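Housse de transport Restitz pour vêtements de scène et de cérémonie

Référence : 2153
Marque : Restitz
Conditionnement : à l'unité
Garantie : deux ans

La housse Restitz est destinée aux conservatoires, chorales, harmonies et services du protocole qui assurent la gestion d'un vestiaire collectif. Elle convient au transport et au stockage des robes, capes, toges et habits longs, y compris lorsque ceux-ci doivent rester suspendus pendant plusieurs mois entre deux saisons.

Le corps de la housse est réalisé en non-tissé respirant, doublé au niveau des épaules. La fermeture à glissière, placée sur le devant, descend jusqu'au bas du vêtement et se manœuvre d'une seule main. Un porte-étiquette cousu à l'encolure reçoit le nom du titulaire ou le numéro d'inventaire. 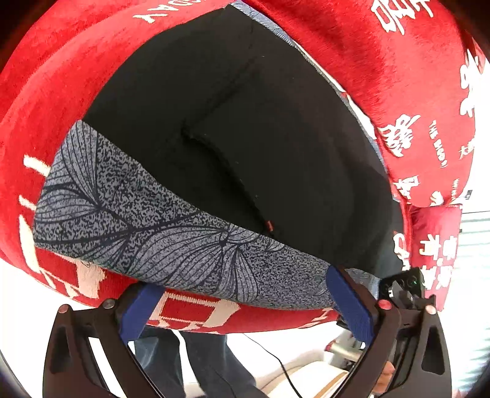
Les vêtements doivent être brossés et parfaitement secs avant leur mise sous housse. Il est recommandé de fermer tous les boutons, de vider les poches et d'employer un cintre large – les cintres en fil métallique sont à proscrire pour les pièces lourdes. Pour les velours, prévoir un espace suffisant entre deux housses afin de ne pas écraser le poil.

Caractéristiques
Longueur utile : 116 cm
Fermeture : glissière à double curseur
Coloris : gris, écru, bleu nuit
Entretien : lavage à la main, eau froide, sans essorage
Accessoires compatibles : cintre Jakine, portant pliant Pitkänen

Le marquage au nom de l'établissement est proposé en option, par sérigraphie une couleur. Le fichier doit être fourni au format vectoriel ; un bon à tirer est adressé au client avant tout lancement en fabrication. Les housses marquées ne sont ni reprises ni échangées.

Les commandes destinées à la rentrée doivent parvenir au service des collectivités avant la fin du mois de mai. Pour toute demande de devis, s'adresser à Mme Ailbhe Moriarty, établissements Fatton.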